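Stedovard Recipe Cards: README
Transcriptions of handwritten and typed household recipe cards from the town of Prerkel and the Matei valley
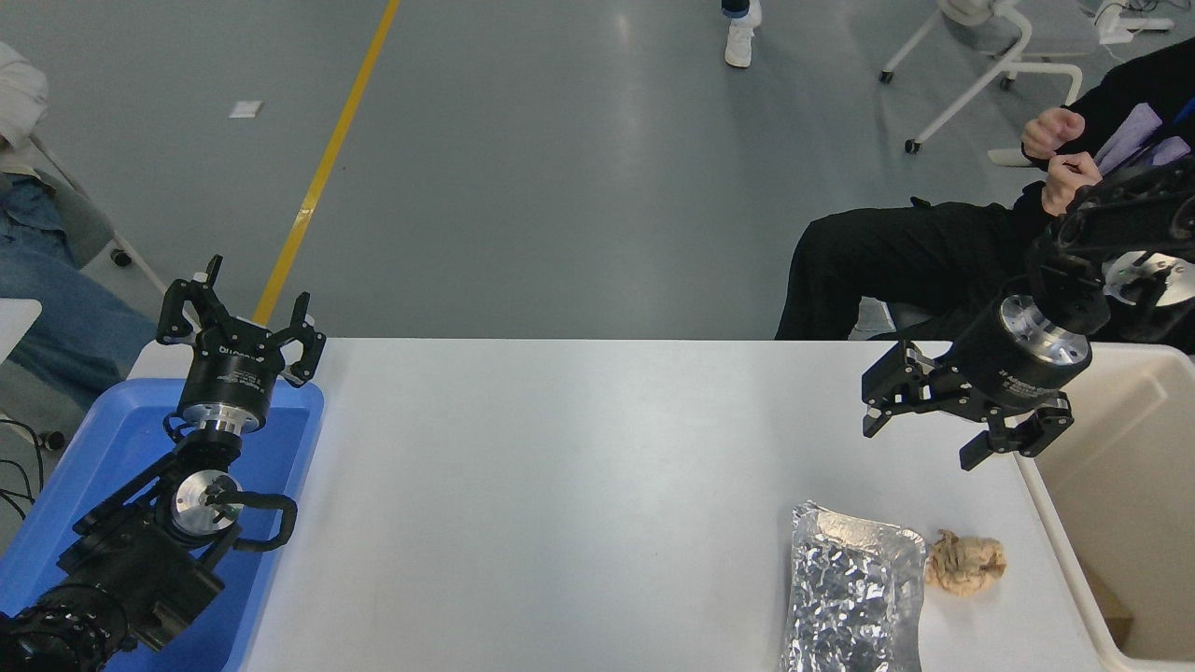 Welcome, and thank you for taking an interest in our recipe cards! The Stedovard collection holds typed-up text for 2,172 cards that came out of kitchen drawers, church bazaars, attic boxes and one very full cookie tin, mostly from families in and near Prerkel. You get the words on each card, front and back, along with a few notes on what kind of dish it is and how readable the card was. If you are planning to do the same with your own family's cards, give yourself a wide, pale table to work at, and pick up a plastic tray with raised rims like the blue one at the left end of ours, as index cards are slippery things and love to slide onto the floor in the wrong order. Pencil, soft brush, good lamp, and you're most of the way there.

What's in the download

cards.csv is the main file, with one row per card. Most people will never need anything else.
lines.csv has the same text broken up line by line, the way it was written, for anyone who cares where a writer ran out of room and squeezed the oven temperature in sideways.
measures.csv lists every measurement we could pick out, with the original wording next to our best guess at a modern amount.
glossary.txt explains local words and old brand-style shorthand.
CHANGES.txt is a plain list of corrections.

All the files are UTF-8. If you open the CSVs in a spreadsheet program, please import them as text. Otherwise 1/2 will become a date, and your pound cake will call for January 2 of a cup of milk.

Columns in cards.csv

card_id: a short code made of the box number and the card's place in the box. There are 14 boxes. We kept the order the cards arrived in, even when it made no sense to us, and it often made no sense.
title: the name at the top of the card, spelled as written. Blank if there wasn't one.
dish_type: our own label, such as cake, pickle, soup, bread, candy or household. The last one covers furniture polish, cough syrup and a paste for wallpaper, so do check it before you cook anything.
front_text and back_text: the full transcription.
hand: typed, printed or cursive. If a card has more than one, the one with the most words wins.
stains: none, light or heavy.
legibility: a score from 1 to 5, where 5 means anybody could read it across the room.
credit_line: yes if the card credits a person for the recipe. The name itself has been taken out (see Privacy below).

How we typed them up

Every card was typed twice, by two different people, who did not look at each other's work until both were finished. Then they sat down together and talked over the differences. This took much longer than we had planned, partly since everybody stops to read out the good ones. We kept misspellings, odd capitals and underlining (shown as the word "underlined" in square brackets after the text). We did not fix arithmetic. One card promises four dozen rolls from an amount of flour that might make one dozen if you were stingy, and we left it exactly as it stood.

A word we couldn't read is marked [unclear]. A word we could half read has our guess followed by a question mark, all inside square brackets, so [nutmeg?] means we think it's nutmeg and wouldn't bet the dessert on it.

We used the Bravus style sheet for abbreviations, with small changes. Capital T is a tablespoon and small t is a teaspoon when the writer was plainly keeping them apart. Plenty of writers weren't. In those cases measures.csv says "spoon, size unknown," and you'll have to use your own sense, as the cooks themselves surely did.

About the recipes themselves

A lot of these cards were never meant for strangers. They were reminders for somebody who already knew how to make the dish, and 872 of them give ingredients with no instructions at all. "Bake till done" is about as wordy as some of the others get. If you want a set of tidy, complete recipes to cook from, this may drive you a little crazy. If you like seeing how people wrote things down for themselves, we think you'll have a lovely time.

Sweets are heavily over-represented. Our guess is that everyday suppers lived in people's heads, while a cake that came out once a year for a birthday needed writing down. Please don't use the collection to work out what folks in the Matei valley ate from week to week. It can't tell you that. It leans toward families who saved paper, had dry attics, and were willing to lend us a box.

Dates are scarce, and we decided against guessing them. A typed card isn't always newer than a handwritten one, and a recipe could be copied out fresh decades after it first went around.

Privacy

Family names, street names and phone numbers have been replaced with [name], [street] and [phone]. We left in family titles like Aunt and Grandma, which don't give anybody away and which make the cards much nicer to read. If you recognize a card from your own kitchen and would like it removed, send us the card_id or just the title and we'll take it out of the next release, no questions asked.

A word about safety

Some of the canning and pickling cards follow methods that are not considered safe now. We have transcribed them faithfully and have not tested any of them. Please go by current canning guidance before putting up a single jar. The same goes for anything under the household label, especially the cough syrup.

Known problems

Box 9 was packed with the backs facing every which way, so a few fronts and backs may be swapped. The stains column was filled in by different people with different ideas of what "heavy" means. The glossary is thin on bread words. Fractions written with a slanted line sometimes came through as two separate numbers in lines.csv; cards.csv has them right.

Using and sharing

You may copy, print, search, bake from and build on the transcriptions, so long as you mention the Stedovard Recipe Cards somewhere people will see it. The original cards went back to the families who lent them, and we can't arrange visits to see them.

Corrections are very welcome, especially from anyone who can read cursive better than we can. Send the card_id, what we have now, and what you think it should say. This file was last updated 19th April, and the next round of fixes goes out in May.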